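Print this page | E-mail this to a colleague

Apr 4, 2023
By Larasati Halim

Notes from the planner bench

Grethe asked me for "a few cheerful lines" on what the software side has been up to, so blame her if this goes on a bit! Most of my month has gone into Cliren, our planner for two arms working in one small space, and the bit of it that decides which arm gets to go where, and when.

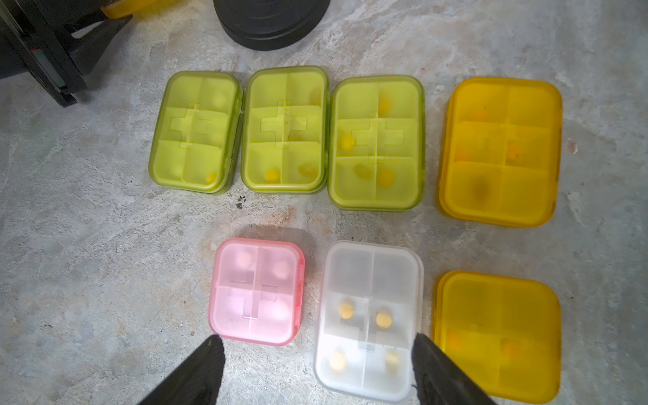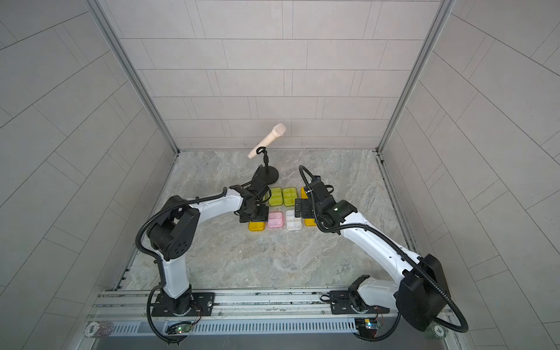
Pill organisers on the floor, up close from the wrist and then with both arms over the trays.

The old version of Cliren was very polite. If the left arm wanted a patch of floor, it locked the whole middle of the cell and the right arm had to wait its turn, even when the two of them would never have come near each other. Safe, yes, but painfully slow to watch (I knitted most of a sock during one run). The new version cuts the shared space into little blocks of air and each arm books only the blocks it needs, for only as long as it needs them. When both want the same block, the one with less travel left goes first.

Getting there was messy. My first go at it could deadlock — each arm holding a block the other one wanted, both waiting, perfectly happy to stay like that all afternoon. Troels spotted that I was booking the way in and the way out as two separate requests. Now it's a single booking, there and back, and if it can't have all of it then it asks again later. We ran 2000 planned pairs through the simulator on Thorlacius, our big shared machine, and got 9 stalls, every one of them down to a timeout I'd set too short. I've raised it to 1000 milliseconds and I'm rerunning the lot.

The other half of the job is perception, and I'll be frank, see-through plastic is a pain. The depth readings go straight through a lid or bounce off it, depending on the mood of the lights, and then the planner is handed a box with a hole in it. Védís has been teaching the segmenter to go by rims and colour edges first and only then ask the depth map for its opinion. I love this! It still sometimes merges two boxes of the same colour when they're nearly touching, so if you have a clever idea about that, her desk is the one by the radiator.

Two small things for people who use our tools. The log viewer now shows both arms on one timeline, so you can stop lining up two windows by eye. And please update before you file anything — ticket 2309 is fixed, and I've had it reported again by three of you since.

Osian is taking the whole lot to the Drornville meet-up in September, and he'd like a second pair of hands for the demo. Ask him soon, he's booking the train.

Last updated: Apr 4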